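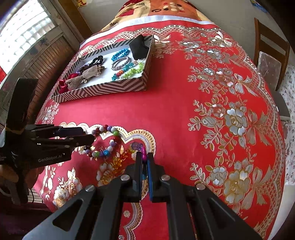

9/18/22

Okay, the wrap dress. I finally cut it out last night after moving the fabric from the chair to the bed to the chair since July, and I'm so glad I did, even though my knees are killing me from crawling around the living room floor. (I really need a higher table. Or younger knees!)

The pattern is the Filura, the one with the cut-on sleeves and the tie that goes through a slot in the side seam. I'd been nervous about it because the last wrap thing I made gaped so badly at the front that I wore a tank top under it every single time, and then I stopped wearing it. So this time I pinched a little out of the neckline edge on the tissue, taped it flat, and made the muslin out of that awful mint sheet. It stays shut! I sat down, bent over, reached for the top shelf, everything. It gapes a tiny bit when I twist to the left but how often do I twist to the left.

The fabric is the rust colored viscose from Phùng, 305 centimeters of it, which sounded like plenty when I bought it. It was not plenty. The skirt pieces are enormous and they all want to go the same direction, and I ended up piecing the inside facing out of two scraps. It'll be on the inside, so fine. I also had to give up on the long tie and go with one that just makes it around my waist and does a small bow. I kind of like the small bow better.

Viscose is such a pain to cut, though. It slides if you breathe on it. I read somewhere to lay it on top of old wrapping paper and cut through both, so I did, and it did help, but now I've got confetti in the rug and my good scissors feel draggy. I'll take them in to be sharpened along with the pinking shears.

This morning I got the shoulder seams and darts done before breakfast. Then I sewed one sleeve facing on wrong side out, unpicked it, had toast, and sewed it on wrong side out again. I walked away after that and cleaned the bathroom.

Anahera Mahuika called while I was scrubbing and we ended up talking for ages, mostly about whether she should line her corduroy jacket. I said yes, she said she hates lining, I said then why did you ask me. She's going to do bound seams. She's using the Darnik jacket, which has 108 pages to print and tape if you get the PDF, and she did it, all of it, on the kitchen floor. I would've lost my mind by page ten.

She also wants me to come to the remnant sale at Valto with her. I told her I have a full closet of fabric and I'm being good this fall. Then I asked what time it opens.

Still to do: side seams (leave the slot open for the tie!!), waist seam, that stupid facing, and then let it hang for 3 days before I hem it. I never let things hang and then the hem dips in back and I get mad. I've put the hanger on the closet door already so I have no excuse.

Thread is getting low too, so I need to pick up another spool of the 464, the brownish one. The orangey one looked closer in the store but it's way too bright once it's stitched.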